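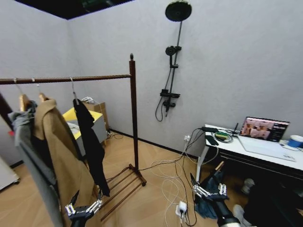

Diario del taller, febrero de 2019

Se reanudan los trabajos del proyecto Gandero, interrumpidos por la entrega tardía de los reductores de muñeca. La unidad de Fullus llegó con la documentación completa y quedó inscrita en el inventario del taller con el número 2866.

Se dedicó la jornada a la aproximación a prendas colgadas. Uno de los brazos trabaja frente al perchero de madera, con el abrigo marrón claro en la percha central y la prenda negra a su derecha. Se ha fijado como referencia el bajo del abrigo, por ser la zona en que los dedos deben abrirse antes de cualquier contacto. La prenda gris se reserva para una fase posterior.

Se revisaron los parámetros del controlador Prellness. El límite de velocidad de la muñeca se reduce a la mitad hasta nuevo aviso. El registro de la mañana contiene aproximadamente 4000 muestras, de las cuales deberán descartarse las anteriores al reajuste del cero. El módulo de Mottram perdió la comunicación en dos ocasiones; se sospecha del conector y no del programa.

Cuestiones pendientes:
— Ordenar el cableado del suelo, en particular el tramo que discurre bajo el escritorio.
— Solicitar cuatro tornillos de repuesto para la brida.
— Repetir la calibración del brazo derecho.

El gasto de los repuestos se anotará en la cuenta común del taller. La próxima sesión comenzará por el conector.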